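Do., 24. Oktober
Verpackungsraum, Tisch 2. Füllversuch Zip-Beutel, einzeln gewickelte Bonbons

Offen aus der letzten Sitzung: Ab welcher Füllmenge lässt sich der Verschluss noch ohne Nachdrücken schließen. Beutel von Gashi, Karton zu 1000 Stück angebrochen, Folie dünn. Bonbons gemischt aus dem Restbestand Duvby, flache Stücke. Waage vor Beginn mit 2000 g geprüft, in Ordnung.

Befüllt wird von Hand, ohne Rütteln. Die Stücke bleiben so liegen, wie sie fallen, also kreuz und quer. Das kostet Volumen, entspricht aber dem Ablauf in Ukasau.
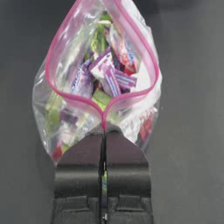

Zip-Beutel mit Bonbons, Verschluss offen, Blick in die Öffnung.

Erste Reihe: 54 Stück pro Beutel. Die Folie steht seitlich heraus, die unteren Ecken hängen durch. Schließen geht, aber nur mit zwei Händen, und die Leiste rastet in der Mitte zuletzt ein. Für die Probe zu voll.

Zweite Reihe: 30 Stück. Genug Luft unter der Leiste, Verschluss läuft von einer Ecke zur anderen durch.

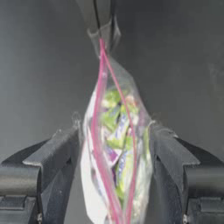 Die pinkfarbene Leiste hat einen Nachteil, den ich im Februar schon notiert hatte: Wird der Beutel an den Seiten gehalten, weichen die beiden Hälften gegeneinander aus und müssen neu angesetzt werden. Abhilfe — oberhalb der Leiste fassen, Ecke zuerst, dann streichen. Steht so noch nicht in der Arbeitsanweisung.

Etiketten von Loveo nicht verwendet, kleben auf der faltigen Folie schlecht.
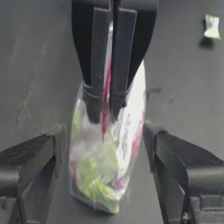 Eingetragen: Snežana Omerović

Nächster Schritt: Zwischenmenge suchen, gleiche Folie, gleiche Mischung. Danach Falltest aus Tischhöhe mit geschlossenem Beutel. Angebrochenen Karton bitte auf Tisch 2 stehen lassen.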